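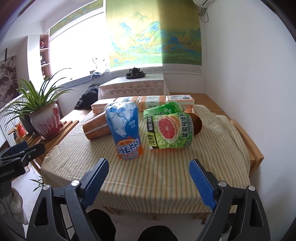 Weidong Ding
Packaging engineer, Flastine

Visit report: Hesarport bottling and labelling works, June 29, 2023

The Hesarport works fills soft drinks and bottled teas under contract. It owns none of the brands it packs. I went to look at the sleeving section, as we are due to replace our own shrink tunnel and the plant has run the type we are considering since May of last year. The visit lasted most of a working day and was led by the line manager.

Full-body sleeves are now common on bottled drinks in this market. An orange soda with a polar bear on the label and a grapefruit green tea are typical of what a shopper picks up: strong colour, large fruit pictures and text running in more than one direction. Artwork of this kind is unforgiving. A fruit slice printed as a circle has to look like a circle on a curved wall, so the print must be distorted beforehand to allow for the shrinkage.

Site and layout

The building is a single-storey shed with the blow moulding at the north end and the warehouse at the south. There are 3 lines. Two were in production and the third was down for a change of filling valves. Preforms arrive by lorry from Undov and are stored for at least two days before use, to let them settle to the temperature of the hall. The manager regards this as the cheapest quality measure on the site. Before it was introduced, wall thickness drifted every Monday morning in winter.

Sleeve application

Film comes in flat tube form on reels. It is opened over a mandrel, cut to length by a rotary knife and shot down on to the bottle. A print mark read by a sensor sets the cut. I asked about false readings on dark artwork. They do occur on black bands, and the mark is now placed in a clear strip beside the seam on all new designs. Older designs are run at a lower speed until the customer orders fresh cylinders.

Knife life is logged by reel. The current blade was on reel 33 and the cut edge was still clean under a hand lens. We change ours far earlier, on the calendar, and I doubt there is any good ground for it.

Shrink tunnel

The tunnel uses steam in three zones, each with its own valve and a pair of adjustable manifolds. The first zone grips the sleeve at the base so that it cannot ride up. The second does most of the work on the body, and the third closes the neck. Neck closure is where our hot-air unit gives trouble, with smiling at the top edge and small folds beside the seam. I took a tray of reject bottles from the bin and found only one with a fold. Most of the others had low fill.

Steam has its costs. The hall is humid, the conveyor bearings need stainless housings, and bottles must pass under an air knife before they are packed. Condensate is collected but not returned to the boiler. A scheme to recover it was priced by Dong and turned down on payback.

Film and recycling

The works has moved two customers from PVC to PETG film and is testing a floating film on a third, so that the sleeve separates from the bottle flakes in the wash tank. Trial batch 2763 was on the bench. The film is softer and the sleeves tend to collapse on the mandrel if the hall is over 30 degrees. Tear perforations are specified on every design, but the manager does not believe many buyers use them.

Points to follow up

Obtain the steam consumption per thousand bottles, measured at the tunnel inlet and not at the boiler.
Ask for the manifold settings used on the waisted half-litre bottle.
Check whether our boiler has the spare capacity, including start-up.
Send six of our own sleeved samples to Hesarport for a trial run once the third line is back in use.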